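Folton Table Linen Rental - FAQ

Updated September 22, 2023

How far ahead do I book?
72 hours minimum for pickup, more if you want delivery. August was a mess, we ran out of rounds twice, so earlier is better.

Can I book by phone?
Yes. Email is faster though. Leave the event date and the table sizes or we just have to call you back.

What sizes do you have?
Rounds, squares, banquet lengths. Not sure which? Measure the table across, then measure from the top down to where you want the cloth to stop. Double the drop, add it to the width. Thats your cloth size.

Do runners come with the cloths?
No, separate item. Plain, striped or printed. Most go on top of a patterned cloth fine, but ask for a swatch if you're worried about colors.
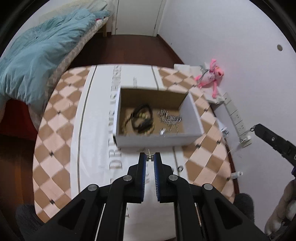
Swatches are free, up to 5 at a time. Mail them back or drop them off whenever.

Do I need to wash everything before returning it?
Please don't. Shake off the crumbs, put it in the bag it came in. Damp linens - leave the bag open overnight or they mildew.

What about stains?
Food and wine, normal, no charge. Candle wax, burns, marker, tears - you pay replacement. Price per item is on your order sheet.

Where do you deliver?
Folton and Huet. Flirnik on request, there's a fee. We don't do stairs, so have somebody at the door.

Whats the biggest order you can do?
144 matching cloths in white or ivory. Less in the patterns, depends what's out that week. We have 283 printed runners total but not all the same one.

Can I cancel?
Up to 72 hours before, full refund. After that we keep the deposit. Moving the date is usually ok if we have the stock, just call.

Do you iron?
Comes pressed and folded. There will be fold lines. A steamer takes them out in a few mintues, or ask for hangers when you book, small extra charge.

Are you the same people as Brarketti?
We took over their linen stock. They still do chairs and tents - call them for those.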